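Projects > Cloth Handling > Gallery

Learning to Grasp Flat Cloth: Pictures from the Bench

Sérgio Mendes and Kazue Onishi, Standon Lab
09/11/2022

Cloth lying flat on a table is hard for a two-finger gripper to pick up. The fingers need an edge, and the edge is thin, soft and close to the color of its own shadow. Our method, which we call Lelludberg after the street the lab used to be on, looks for a place along the border where the fabric is already raised a little and sends the fingers there first. If it finds no such place, it pushes the cloth inward to make one.

The policy was trained on 3000 grasp attempts driven by hand. Each attempt was stored with the wrist view, the finger opening and the force on both fingers. We used 48 pieces of fabric in training and kept 19 others back for testing. The held-back set includes checks and stripes, which caused trouble for our earlier version, Anddale. It treated strong printed lines as edges and often closed on the middle of the cloth.
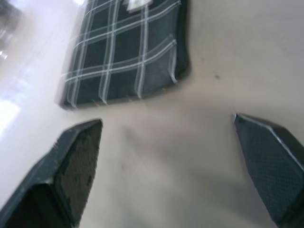

Lelludberg handles patterned cloth better because the edge finder is trained on short runs of wrist views, with the gripper moving. A printed line and a real border shift differently against the table as the view changes. We left blurred views in the training data. Taking them out gave cleaner edge maps on the screen and worse grasps on the table, so they went back in.

Glare is still a problem. Strong light from one side can wash out a border completely, and the edge finder then reports low confidence along that whole side. For now the planner ignores any stretch below the threshold and works from the borders that remain. Kazue is testing a version that moves the wrist to a second viewpoint before choosing.

Labels and tags are a smaller issue. They have sharp corners and high contrast, and Anddale went for them often. We added a tag class to the labels by hand, and the planner now stays 2 cm away from anything in that class.

The comparison runs against the McAlister baseline use the same gripper and the same table. Results for each fabric, with the failed grasps listed separately, are in the tables that go with the report. Questions about the force data should go to Sérgio.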